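The soft blocks came down from the top shelf in November, when the baby started sitting up. We bought the set second-hand in Viltstead, and I'm still short 3 of them.

I like the blue one best. It has two raised bumps on top, set diagonally inside a lip, and a jumble of pentagons on the front – good for small fingers. The green one is my second favourite. 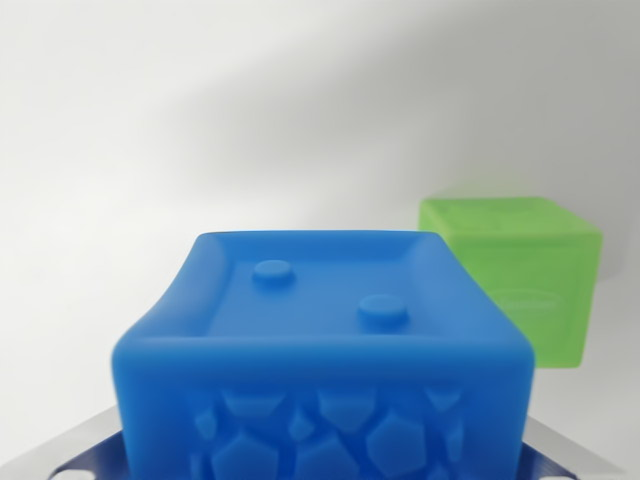
Kieran Breathnach commented that his went through the dishwasher and came out a bit tacky, so wash yours by hand. I use warm water and dish soap, then leave them on a towel for 90 minutes.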